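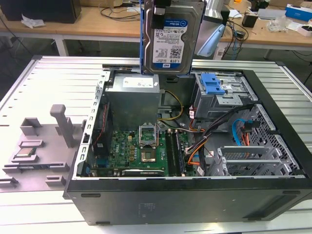

扶一下

合同上写的是"人机协同岗"，工牌上印的是"协同员"，我们自己叫扶机箱的。

我在Haritell的翻新车间干了好些年，拆旧台式机。公司回收别人单位里淘汰下来的电脑，能修的修，能拆的拆，硬盘、处理器、内存各走各的路，剩下的外壳压成块卖掉。车间在Kakis，过了河再往里走，路两边都是做包装和做纸箱的，空气里总有一股糨糊味。我们这间原来有5个人站台子，一人一张桌，桌上一把电批，一块布，一个装螺丝的铁皮盒。中午把电批一挂，到门口吃饭，下午接着拆。活不体面，也不算难。有人嫌它没出息，走了，过几个月又回来，说外面的活更没出息。

Hoani是二月来的。Closomico的人用厢式货车运过来，两条胳膊拆开装箱，箱子上写着勿倒置。组长让我们都停下来看，像看谁家娶媳妇。装好以后，那边来的工程师按了一下，胳膊抬起来，夹爪张开又合上，合上又张开。组长带头鼓掌，我也拍了两下，手套上的灰都拍出来了。

工程师讲了一上午。他说这东西不累，不烦，不走神。他说大家不用担心，它是来帮忙的，把重复的活拿走，让人去做更有价值的事。我旁边那位老大姐举手，问更有价值的事是哪些事。工程师说，这个要看贵公司的规划。组长说，规划正在做。

规划我后来没有见过。

到了夏天，站台子的剩2个，我和一个刚来不久的小伙子。老大姐转去了仓库，给外壳打捆，说腰吃不消，又说仓库凉快，两句话挨着说的，我不知道哪一句算数。另外两个签了字，拿了钱，在门口加了大家微信，之后再没发过什么，除了叫人帮着砍价。

现在说说扶机箱是怎么回事。

机箱侧躺在台面上，盖板事先由人卸好，因为卸盖板这一步Hoani一直没学会。旧机器的盖板各有各的脾气，有的卡扣锈了，有的让人踩过，有的拿胶带缠着，胶带底下还压着一张写了密码的纸条。工程师说盖板属于"非标准工序"。所以盖板归我。线也归我，凡是软的都归我，软的东西它看不明白。归它的是把硬盘连着蓝色的托架一起提出来，把处理器夹到旁边那块灰色的料盘里，放进给它留好的坑。托架是免螺丝的，两边一捏就出来，人做这个动作用不了喘一口气的工夫。

它做起来要久得多。先停在上头，像在想事情，然后斜着下来，夹爪在机箱里面找位置，找到了，合上，往上提。问题就在往上提。有的托架滑，有的托架涩，碰上涩的，它一使劲，整个机箱跟着起来，半边离了台面。它不觉得有什么不对。它手里有东西，往上走了，在它那里这就叫提出来了。

头一回碰上，机箱从半空摔下来，砸在台子的铁条上，整个车间都听见了。小伙子往后跳了一大步。我伸手按了急停。

晚上组长把我叫去，屏幕上有一张表，绿的一长条，中间一个红点。那个红点是我。

他说，这个叫一次人工干预，总部那边看得到的。

我说，机箱飞起来了。

他说我知道飞起来了，但是你看，干预多了，系统的成熟度就下来了，成熟度下来了，咱们这个试点就不好看。你能不能，他想了想，你能不能在它还没飞起来的时候，扶一下？

我问扶一下算不算干预。

他翻了说明书，又打电话给Closomico，电话那头也翻了说明书。说明书上写得清楚，干预是指操作人员触发停止、暂停或手动接管。扶没有写在里面。

扶就不算。

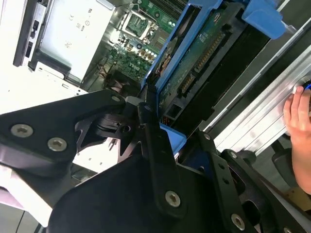
这以后我每天的工作，主要是把手指搭在机箱的边上。劲不能大，大了机箱会偏，一偏它就找不准，找不准就自己停下来报错，报错也算红点。劲也不能小。得等它合上夹爪往上走的那一下，往下压一压，它提出来了，你松开。再来一台，再压一压。夹爪就在手边上动，黑的，关节那里几颗螺丝锃亮，有时候离我的指头很近。培训时候说过，它碰到人会停。小伙子问怎么知道碰到的是人，工程师说靠力。小伙子说那它提机箱的时候怎么不觉得重，工程师说那是另一个参数。

我以前拆一台机器，心里是有个数的。打开盖子先闻一闻，抽过烟的办公室和没抽过烟的办公室，闻得出来；哪台进过水，哪台电容鼓了，哪台有人自己换过内存，螺丝拧花了又不好意思说，都看得出来。看出来也没有谁给我加钱，不过一天下来总归是看了些东西。现在我看夹爪。一天看到晚，回家炒菜，看见锅铲斜着下去，手就不由自主去扶锅。

2025年8月，总部说要来参观，还带着客户。车间提前擦了地，墙上挂了横幅，横幅上写"无人化翻新示范产线"。小伙子站在底下念了一遍，回头问我，那咱俩站哪儿。

这话传到组长那里，组长真的去问了。回来的意见是，参观的时候协同员可以在岗，穿公司的蓝马甲，站侧面，客户不问就不用讲解。又说，手上的动作尽量自然。

我问什么叫自然。

组长说，就像你本来就喜欢把手放在那儿。

参观那天来的人不少，皮鞋踩在刚擦过的地上吱吱响。有一位从前可能管过工厂，背着手看得很仔细，别人看胳膊，他看台子。Hoani那天争气，下去，夹住，我压一压，起来，硬盘亮晃晃地悬在机箱上头，后面有人"哦"了一声，举着手机拍。总部的人拿着话筒，说这条线自从上线，白天每班处理大约70台，人工干预率已经降到可以忽略的水平。

他说的那个数，里头有不少是我们拆的。下午三四点钟它常常要重新标定，标定的时候什么也不干，台子上的机器又不能堆着，我和小伙子就拿电批拆，拆好了放到它的料盘旁边，系统扫到料盘满了，就记成它的。没人叫我们这样做，也没人叫我们别这样做。刚开始是怕下班走不了，后来就成了习惯。小伙子有一次算给我听，说按这个算法，它一台没拆的那个下午，效率是历史最高。

背着手的那位忽然问我，您这只手是干什么的？

周围静了一下。话筒也静了一下。

我当时脑子里过了好几句话。我想说您让我把手拿开看看。我想过把这句话说出来以后会怎么样：我把手拿开，夹爪下去，夹住，往上走，机箱跟着起来，在大家面前起来，横幅在后面。也许那一台的托架正好是滑的，顺顺当当就出来了，那我就成了一个站在旁边白白伸手的人，第二天连手也不用伸了。也许是涩的，咣当一声，客户不签了，试点撤了，胳膊装回箱子里拉走。那我们就能拿回各自的电批吗？我看也未必。多半是换一条更贵的胳膊来。

我说，扶一下。

他说，哦，安全。

总部的人马上接过去，说对，安全，我们非常重视安全，然后领着大家往前走，去看仓库。老大姐在仓库里打捆，打捆机也是新的，我不知道她那天的手放在哪儿。

参观之后客户签没签，我们没听说。倒是发了奖金，每人49块，工资条上写的是"示范产线专项"。我拿去买了一只烤鸭，找回来的零钱买了两根葱。小伙子说他那份充了话费。

又过了些日子，Closomico派人来升级。这回来的是个年轻工程师，不讲课，蹲在台子边上接着电脑看曲线，一看一整天。她看得比前头那位细。快下班的时候她叫我过去，指着屏幕上一条线，说你看，每次往上提的时候，这里都有一个很小的向下的力，特别稳，每一次都在差不多的时刻。她说她查了半天，以为是台面的问题，后来以为是托架的问题。

我说，那是我。

她看看我的手，又看看屏幕，脸上很高兴，是那种找到了毛病的高兴。她问我每次怎么知道什么时候压。我说听声音，夹爪合到底有一声闷的，没合到底是脆的，脆的就别压，压了它会滑。她全记下来了。又问涩的托架怎么看出来，我说蓝的边上发白的就涩，再有就是机箱放倒的时候里头不响的，也涩。她也记下来了。她问得很客气，还给我倒了水。我好些年没有这样跟人谈过我的工作，越说越多，连进过水的主板摸上去什么手感也说了，她说这个先不用。

小伙子在旁边听，一直拿布擦那块料盘，擦得很干净。她走了以后他说，姐，你怎么什么都告诉她。

我说她问了呀。

他说，她要是把这个做到台子里，装个什么夹子把机箱夹住，你干什么？

夹子我早就想到过。其实头一天就想到了，拿两个木工夹往铁条上一卡，机箱哪儿也飞不了，五金店就有卖。我跟组长提过，组长说设备上不能随便加东西，加了要重新验收，验收的钱谁出。所以我知道，不装夹子跟会不会装没有关系。一只夹子要走审批，我的手不用走审批，我的手在人工成本里，那一栏是早就批下来的。

这话我跟小伙子讲了，他想了想，说那要是她回去打报告，审批下来了呢。

我说那就还有盖板。

他说盖板下来了呢。

我说还有线。

他不问了，去把明天的机器搬过来。那一批是哪个学校淘汰的，机箱上贴着各种贴纸，有一台上头用涂改液写着"别碰"。我们把盖板一个一个卸下来，卸到写着"别碰"的那台，卡扣果然是坏的，里头塞了半张折起来的课程表，把它垫紧了，垫得很讲究。小伙子要扔，我说先放着。

升级是当天晚上推上去的。第二天早上开机，屏幕上多了一行字，写"请协同员确认双手已就位"，底下一个绿色的按钮。原来没有这一行。组长过来看了一眼，说这个好，这个规范。我问他现在这样算不算干预，他说他去问。

我把手搭在边上，用另一只手去点那个按钮。它不认，让我双手。小伙子探过身来，替我点了。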